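Perenness para dibujo CAD: bloques, cajetines y listados de planos sin repetir trabajo

¿Cuántas veces has abierto un plano solo para cambiar la revisión del cajetín? ¿Y luego el siguiente, y el siguiente? Perenness es un complemento de Sostora que lee los atributos de los bloques de un conjunto de planos y te los presenta en una única tabla editable. Cambias el dato en la celda, pulsas Aplicar y el valor pasa a todos los dibujos que tengas marcados. ¡Una gozada cuando el cliente cambia el nombre del proyecto a mitad de entrega!

La tabla admite filtros, orden por columnas y pegado desde una hoja de cálculo. Cada conjunto puede reunir hasta 256 dibujos, repartidos en las carpetas que quieras, y se guarda en un fichero pequeño que puedes dejar en la red junto al proyecto. Si un compañero tiene un plano abierto, Perenness lo marca en gris y lo deja pendiente (lo verás en la pestaña Cola, con su ruta completa).

También funciona con bloques dinámicos. Lee el estado de visibilidad y los parámetros de distancia, así que puedes sacar un listado de puertas por ancho de hoja o de luminarias por modelo y colocarlo como tabla en el propio plano.

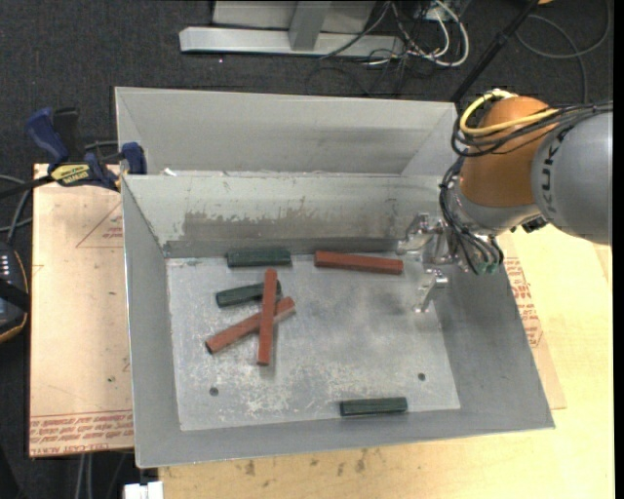 ¿Puedo deshacer un cambio aplicado a varios planos a la vez?
El historial guarda las últimas 7 operaciones de cada conjunto. Elige una en el panel Historial y pulsa Restaurar: los atributos recuperan el valor anterior en todos los dibujos afectados, aunque ya los hayas cerrado.

La edición Rebelo añade el renombrado de bloques con reglas. Escribes un patrón, ves el nombre antiguo y el nuevo en dos columnas y decides fila a fila. Es estupenda para poner orden en bibliotecas heredadas, de esas con tres versiones del mismo lavabo y nombres que solo entendía quien las dibujó. Incluye además el visor Clakow, con el que puedes consultar los listados en un equipo sin programa de CAD.

Instalación: cierra el CAD, ejecuta el instalador y vuelve a abrir. Aparecerá una ficha nueva en la cinta de opciones. Si trabajas con menús clásicos, escribe PERENNESS en la línea de comandos.

Licencia por puesto, válida para 2 equipos del mismo usuario
Paquete de 5 puestos con licencia de red
Interfaz en español, portugués e inglés
Manual en PDF y biblioteca de cajetines de muestra incluidos en la descarga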